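2021-04-13

The letter said the well at Bindcombe had cured 151 people, and my aunt wanted to be next.

I read it at her table while she packed. The paper was heavy and cream colored, and the sender was a company called Konau, which had bought the well from the parish in September and put a gate on it. A visit cost $80. For that you got a cup of the water, a seat on a stone bench and a certificate.

"Cured of what?" I said.

"All sorts."

"It doesn't say."

"They can't put people's private business in a letter," she said, and folded a cardigan.

I drove her because the bus only went as far as Bustley. It was 167 miles and she talked for most of them – her knee, the neighbor's knee, a woman at church whose hearing had come back on the left side. I asked if the woman had seen a doctor as well. She had. She'd had her ear cleaned out the same week. My aunt thought this was a coincidence.

The man at the gate wore a green fleece and spoke softly, the way people do in funeral homes. He told us the water had been underground for 1,000 years. I asked how he knew.

"It's been tested," he said.

"For age?"

"By Van Hecke."

I had never heard of Van Hecke. He said it as if I ought to have, so I let my aunt go ahead and stayed to read the wall. There was a framed report with the Van Hecke name across the top. It listed calcium, magnesium and a little iron, and it found the water fit to drink. It said nothing about years, and nothing about knees either.

My aunt sat on the bench with her cup in both hands. She drank slowly, with her eyes shut. There were five other people there, all about her age, and not one of them was talking. A bird was making a racket in the hedge. I had planned to say something about the report and I found I didn't want to say it in front of them.

Afterward she walked back to the car. I watched the knee. She went down the steps one at a time, left foot first, holding the rail, the same as she had gone up.

"Well?" I said.

"It's warmer," she said. "I can feel it working."

We stopped at Bustley for soup. She put the certificate on the table where the waitress would see it.
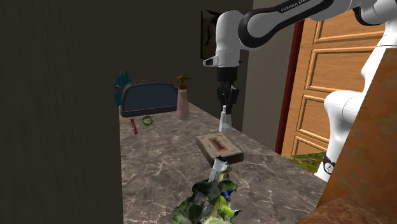
What is in the water at Bindcombe? Calcium, magnesium and a little iron, about what comes out of my kitchen tap.

I told her so over the soup. She asked whether my tap had ever cured anybody, and I said I'd never charged anyone to find out. She laughed at that, then rubbed the knee under the table where she thought I couldn't see.

A second letter came a few weeks later, on the same cream paper. The number of people cured had gone up by one. She has it on the refrigerator, and she still takes the stairs left foot first.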